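Zwei Arme zur Miete: meine Erfahrungen mit dem Tischpaket von Eltar

Ich hatte im letzten Beitrag angekündigt, dass ich mir für die Werkstatt in Standau ein zweiarmiges System auf Zeit hole. Inzwischen ist die Mietdauer fast um, und ein paar Leute haben gefragt, ob sich das lohnt. Also schreibe ich auf, was ich bisher sagen kann.

Das Paket heißt bei Eltar schlicht Tischpaket 2. Man bekommt zwei Arme mit Zweifingergreifern, die Kameras, ein Gestell, das vorn an der Tischkante sitzt, und einen Rechner mit vorinstallierter Software. Vertrieben wird es hier über Gulyás, die auch den Aufbau machen. Für die gesamte Mietzeit habe ich 3.384 Euro bezahlt, darin sind Anlieferung und ein halber Tag Einweisung enthalten. Die Kaution kommt extra dazu. Kaufen kann man das Ganze auch, aber dafür müsste ich mehr damit vorhaben.

Der Aufbau lief ohne Zwischenfälle. Wer einen normalen Werkstatttisch hat, sollte vorher die Plattendicke messen, weil die mitgelieferten Klemmen nicht beliebig weit aufgehen. Bei mir passte es knapp. Die Anleitung liegt auf Deutsch und Englisch bei. Die deutsche Fassung ist an manchen Stellen schwer zu verstehen, im Kapitel über die Kamerakalibrierung habe ich nach zwei Absätzen zur englischen gewechselt. Die Kalibrierung selbst dauerte beim ersten Mal 54 Minuten, später ging es deutlich schneller.

Zur Software: Abläufe kann man entweder vorführen, indem man die Arme von Hand bewegt, oder aus fertigen Bausteinen zusammensetzen. Ich habe fast nur vorgeführt. Ein Ablauf mit Geschirr hat mich am meisten Zeit gekostet, also Becher und flache Schalen, beide Arme gleichzeitig. Von 264 aufgezeichneten Durchläufen habe ich am Ende einen guten Teil wieder gelöscht, meist wegen eigener Fehler beim Führen. Das Löschen ist umständlich, jede Aufnahme muss einzeln bestätigt werden. Eine Mehrfachauswahl hätte ich mir gewünscht.

Bei den Greifern bin ich zufrieden. Die Kraft lässt sich in Stufen einstellen, und für Pappbecher nehme ich die niedrigste. Ab der dritten Stufe hatte ich Dellen. Mit den Schalen ist es schwieriger, weil der Rand flach ist und die Finger von der Seite kommen müssen. Ein Tuch als Unterlage hat geholfen, darauf rutschen sie weniger als auf der blanken Platte.
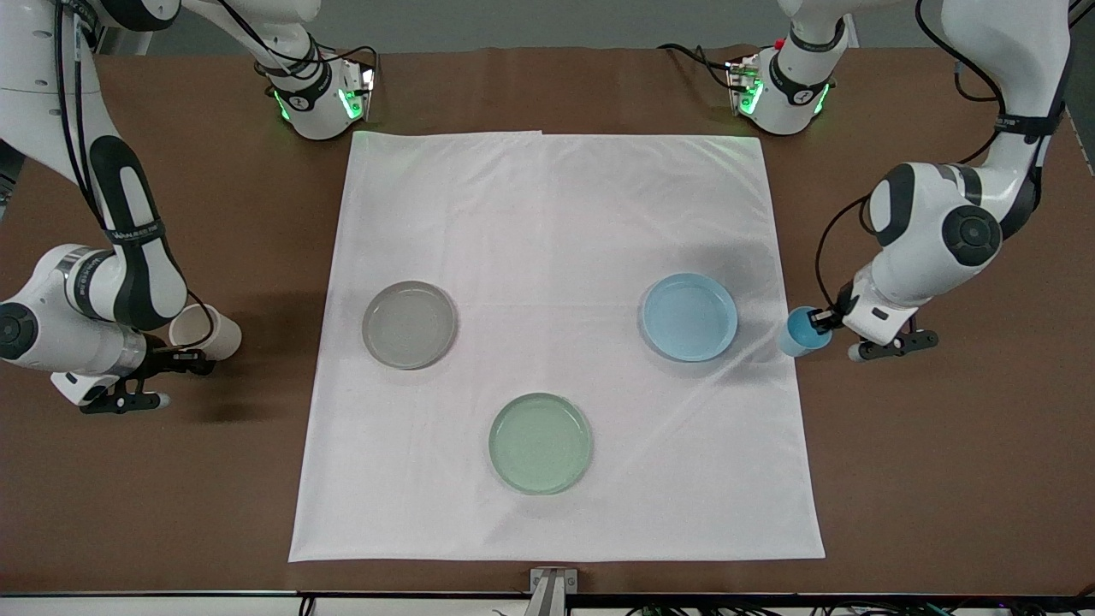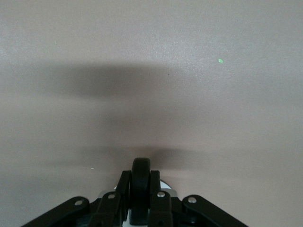 Was mich stört, sind die Kabel. Sie sind außen an den Armen geführt und lang genug, dass man bei weiten Bewegungen darauf achten muss. Gulyás hat mir auf Nachfrage ein paar zusätzliche Klettbänder geschickt, damit ist es besser geworden. Die Lüfter des Rechners sind außerdem laut. Im selben Raum telefonieren möchte ich nicht.

Der Support antwortet werktags in der Regel am selben Tag. An einem Samstag hatte ich eine Störung am linken Arm und musste bis zur folgenden Woche warten, ein Neustart in der richtigen Reihenfolge hätte gereicht. Die Reihenfolge steht im Anhang der Anleitung, dort hatte ich nicht nachgesehen.

Zum Vergleich hatte ich auch ein Angebot von Ilelham eingeholt. Das lag über 400 Euro niedriger, allerdings ohne Aufbau und mit nur einem Arm. Wer lediglich Teile von A nach B legen will, kommt damit vermutlich aus.

Ich gebe das System Ende des Monats zurück. Die Aufnahmen darf ich behalten, sie liegen in einem offenen Format vor und lassen sich auch ohne die Software von Eltar öffnen. Wie ich sie weiterverwende, schreibe ich im nächsten Beitrag. Fragen zum Mietvertrag gern in die Kommentare, ich habe die Unterlagen noch hier.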